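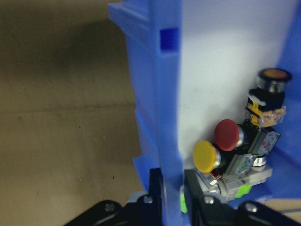 The four pushbuttons in the blue bin, next to the divider

Small parts storage - loose pushbuttons, keep or separate?

Posted by avidahidi_bench, 16 Jan 2021

Hello all. I am sorting the electrical parts for our repair room and I would like advice from people with more experience. My name is Farhad, I write from Medidton, and English is my second language, so please ask if a sentence is not clear.

We have 144 pushbuttons in total, taken out of old control panels. Until now they lived in one deep carton and it was very unpleasant to find anything. I bought blue plastic bins and I started to move the buttons in groups of four, with the switch part still attached to each one. You see one group in the photo.

My questions are these. Should I take the switch part off and store it in a different place? And is it bad for the buttons to lie against each other like this? I am a little worried for the caps and the metal rings.

relaykeeper
Take the switch parts off. Stored together they use double the space and they hook into each other when you reach for one. I keep the heads in one bin and the contact blocks in another. Simple.

vveronika
I disagree with relaykeeper, sorry. If they came out of old panels, you don't know if every head fits every block. We had a mix of two makers at Tunov and somebody separated everything on a Friday. In July we were still matching them by hand. Keep them as pairs until you have tested each one.

relaykeeper
That is a labeling problem, Veronika. Put a number on the head and the same number on the block.

vveronika
With 144 of them? You are welcome to come and write the numbers :)

asli_k
Farhad, what color are the caps? In the photo I see one that is orange or tan. If it is an old lens that became yellow from heat, I would put it to the side and check it before it goes on a shelf. If it is the normal color then forget what I said.

avidahidi_bench
Thank you for all the answers. Aslı, I compared it with the others from the same panel and it is the normal color, they are all the same. But I did not think about the heat before, so I will look at the rest also.

About the pairs - I am more on Veronika's side for now. I don't have the papers for the panels. Two of them were from Brondton and the others have no name at all.

necati.a
One thing about the bins. Are they on the floor? I see a beige surface on the other side of the wall and it has some dark specks. If that is your floor, raise the bins. A small shelf is enough. Dust goes into the contacts and after that you have a button that works one time and then does not work the next time. This kind of fault makes people crazy.

avidahidi_bench
It is only where I do the sorting, Necati. They will go on a shelf of 8 rows when I finish. I will sweep also, you are right.

atoprak
I want to say something about metal against plastic. Four in a bin is fine. The problem starts when you fill it to the top and the ones below carry the weight. I found caps with scratches so deep that we could not use them on a front panel. Now I put a piece of thin foam between the layers. 100 sheets cost me less than one new button from Güneş.

relaykeeper
Foam for used buttons is too much in my opinion. They are already scratched.

atoprak
Some are, some are not. I sell mine, so it matters to me. For a repair room maybe it matters less.

asli_k
For the labels, don't write directly on the plastic. I did this with a marker and the ink went away in one summer. Use a card in front, and write the panel number first and the type second. Our drawer list goes up to 2086 and we can still find things because the order on the card is always the same.

vveronika
Good point. And tie each pair with a bit of string if a block comes off its head. It looks ugly but it works.

avidahidi_bench
I made the decision today. Pairs stay together, one layer in each bin, a card in front, no foam at this moment. If I see new scratches I will buy the foam and Alper can laugh at me.

relaykeeper
Fine, but write here again when you have to find one contact block in a hurry.

avidahidi_bench
I will. Next is the box with the key switches. Half of them have no key, so probably I will open a new topic for that.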